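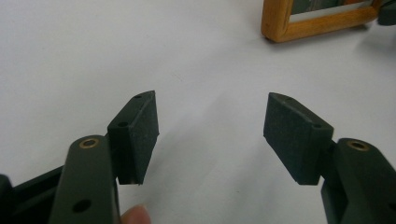
GALLERY / EQUIPMENT PLANNING

Hand-Held Grippers: What We Are Budgeting For

Posted February 2019 by Mared Gethin

The jaws are open over the white table, with a picture in a honey-colored wooden border lying toward the back. Moving small household items like that one is most of what we ask of the hand-held grippers, and it is the work the next equipment request has to cover.

This page goes with the request that Tahsin Munasinghe is putting together for the Bosen building. The full spreadsheet is on the shared drive under Planning. The notes below are for people who will be asked to sign off on it and have not spent time at the tables. Prices are left out because two of the quotes are still open.

Jaws and pads

Each jaw in the picture carries a rectangular pad block on its inner side, with a textured gripping face. There are two small screw holes along the top edge of each block. The lower edges of the grip material are slightly uneven.

Pads are a consumable and should be budgeted that way. Last year they were bought out of the general tools line, a few at a time, and the shipping cost nearly as much as the parts. The request moves them to their own line with an opening order of 40 pads. Iresha Wijesinghe will hold the stock and reorder when the drawer is half empty.

We looked at two pad suppliers. Selvanayagam will cut to our drawing and takes small orders. Onirex has a lower unit price but wants a minimum quantity that would sit on the shelf past the point where we expect to change the jaw design. The recommendation is Selvanayagam for this round.

Arms and bushings

A brass-colored ring is set into the upper face of each arm. Please leave rings like these on the parts list even if the arms themselves are made in house. They were dropped from the last order by mistake, and Jenő Kocsis had to hold up assembly until a second order came in.

The arms will be made on our own machines at Gusen. The shop there has quoted hours only, with material charged at cost. If the Gusen schedule slips past July we will need an outside shop, and that price should be carried as a contingency.

How many units

The request is for 6 complete grippers. Four go into regular use, one is kept as a spare, and one stays with Áine Ó Súilleabháin for fit checks when new parts arrive. An earlier draft asked for more. It was cut back once we compared the number of operators with the number of tables.

Each unit needs its own storage case. Cases are not in the gripper quote and have been left out of two budgets in a row. They are now on a separate line.

Tables

The tabletop in the picture is plain white. We are keeping that finish for the new stations so that work can move between tables without a change in background. The surfaces mark with use, and replacement tops are cheaper than refinishing. The request includes 3 tables and one extra top.

Table height is still being discussed. Adjustable legs add a fair amount to the price, but operators work standing for part of the day and the fixed tables do not suit everyone. Both options are in the spreadsheet. Please mark one when you return your comments.

Items to handle

The framed picture is flat and lies directly on the table. Flat items should be well represented in the purchase list, together with cups, boxes, small containers and soft goods. The current list runs to 194 items. Most can be bought locally, and secondhand is fine for anything without a sharp edge or loose glass.

Buy items in pairs where possible. When one breaks, it is hard to find the same thing again six months later. Storage for the item collection comes out of the facilities budget and does not need to be included here.

Operator time

One fingertip shows at the bottom of the picture, next to the left arm. The grippers are hand-held, so hours at the table are a direct cost and should be planned along with the hardware. For each new operator, allow roughly three days before their hours are entered in the schedule as full working time. Training hours are charged to the project and not to the department.

Tahsin has set up a separate tab for labor. Team leads should fill in their own rows and leave the rates blank. Finance will add them.

What is not in this request

Calibration tools, computers and network storage are covered by last year's purchase. Robot arms are in a separate capital request with its own approval path, and questions on that should go to Jenő. Repairs to existing grippers continue under the maintenance line.

Comments on the spreadsheet go to Tahsin. Corrections to this page go to Mared. Quotes from Selvanayagam and Onirex are in the Planning folder, and the Gusen shop hours will be added there when the revised estimate comes back.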